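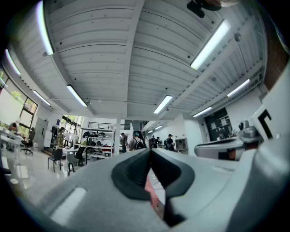
Do I need to bring my own lamp if I take a bench in a big shared workshop?

Bring one for close work like stitching or fine sanding, and let the overhead lights do the rest. Mine is a clamp lamp with a bendy neck and it comes out maybe once a week.

Three people have asked me that since I wrote about giving up the basement, so I thought I'd do a proper post on what it's like to work under a good bright ceiling after years of squinting. If you're new, I fix up old chairs. Mostly seats and backs, some regluing, the odd footstool when somebody's aunt is downsizing. I did it all at home until this spring, next to the furnace, under one bulb with a pull chain, and I matched a lot of thread badly down there.

The new place is called Drumuta (everyone shortens it to the Drum) and what sold me was the ceiling. I know! I went to look at bench space and storage and where I'd park, and I spent the whole tour with my head tipped back. It's white, all of it, that corrugated stuff with the ridges running across, and there's a great wide white beam that splits it into a left side and a right side. Long fluorescent fixtures on both sides. Big windows down the left with green leaves outside them. I'd just come up from a room the colour of cold porridge and I signed the form on the hood of my car.

So, what I've learned so far about light and old chairs.

A white ceiling does more than you'd think. The tubes are bright enough on their own but the ceiling throws it all back down again, and the shadows go soft. In the basement I had one hard shadow and it was always my own head, sitting exactly on the tack I was trying to pull. Up here I can lean right over a seat frame and still see the holes along the rail. Margaux Leclerc, who had a bench at the Drum long before I did and does picture frames, told me to pay attention to which way I face, and I nodded politely and ignored her for a month. She was right. If I stand so the windows are off to my side I get daylight raking across the wood and every dent and old scratch pops up. If I face them I get glare off the varnish and miss the lot.

Fluorescent light lies about red, though. Or mine does, anyway. I had a customer's dining chairs in for new seats, a sort of brick-coloured wool, and I picked out a thread that matched beautifully at the bench. Took it home, looked at it by the kitchen window, and it was practically purple. Now I walk every colour over to the windows before I cut anything, and if it's a grey day I walk it out to the parking lot as well. Margaux thinks the parking lot is overkill. Margaux works mostly in black and gold.

Stain is the same story. I did a test strip of walnut on a bit of scrap, loved it under the tubes, and it looked like gravy in daylight. I keep a board of test strips now with the names pencilled on the back, and the board comes to the window with me too. 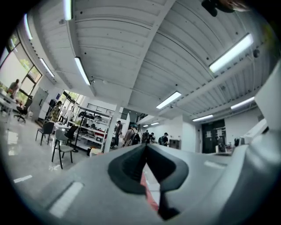 The broad beam, with lights on either side of it.

That beam has turned out to be very handy for giving directions. You say "left of the beam" or "right of the beam" and people know where you are, which matters in a room that size when you're trying to find the person who walked off with the long clamps. My bench is left of the beam. The noisier folks tend to drift right. There's no rule about it as far as I know, it just seems to have settled that way, and I put in earplugs when Adi Raju starts planing.

A few of you wanted to know about noise and warmth, so quickly. The ceiling being hard and ribbed, sound does bounce. A dropped mallet is everybody's dropped mallet. Rain on the roof is lovely if you're stitching and a bit much if you're on the phone. As for warmth, it's a high room and my feet notice. I stand on a piece of old carpet underlay, wear two pairs of socks, and keep a thermos going — tea before lunch, soup after.

The cost, because somebody always asks and I always want to know too. I pay $92 a month for the bench and a shelf. I was spending a fair bit of that on dehumidifier power at home, and the chairs still smelled like a cottage in April. The shelf is small for what I do. Chairs don't stack nearly as well as people imagine, and I've had to get strict with myself about taking in one job at a time, with the next one waiting in the garage under a sheet. My husband would like it known that the garage was supposed to be his.

Oh, and the clamp lamp. I went through two before I found one I like. The first had a clamp that only opened wide enough for a school desk, and the second got so hot I singed a bit of fringe (sorry, Ailsa, it was the back corner, I did confess at the time). The one I've got now is an LED with a warm setting and a cool setting. I use the cool one for webbing and tacks and the warm one when I'm trying to guess how a fabric will look in someone's living room in the evening. Get a long cord. The outlet is always behind the thing you've just finished arranging.

I had meant to put the wingback in this post as well, but it's fighting me. The inside arms came off fine and the horsehair is in lovely shape, better than I'd hoped, but there's a split in the back rail that somebody filled with what I can only describe as bathroom caulking. Fikri Yusof had a poke at it and reckons I should dig the whole lot out and let in a new piece of maple. I was hoping he'd say glue. I'm going to ask a second person until somebody says glue.

If you're thinking about a shared space yourself, go and see it late in the afternoon, when the daylight's packing it in, and bring along whatever it is you make. Set it down on a bench and have a good look at it. Ask if you can move it to the other side of the room and look again. I felt silly carrying a piano stool through a tour, but I'd do it the same way next time.

Wingback next, caulking and all, as soon as I've got the rail sorted. And if anyone has a source for proper gimp pins in a dark finish that doesn't charge more for the shipping than the pins, please leave it in the comments!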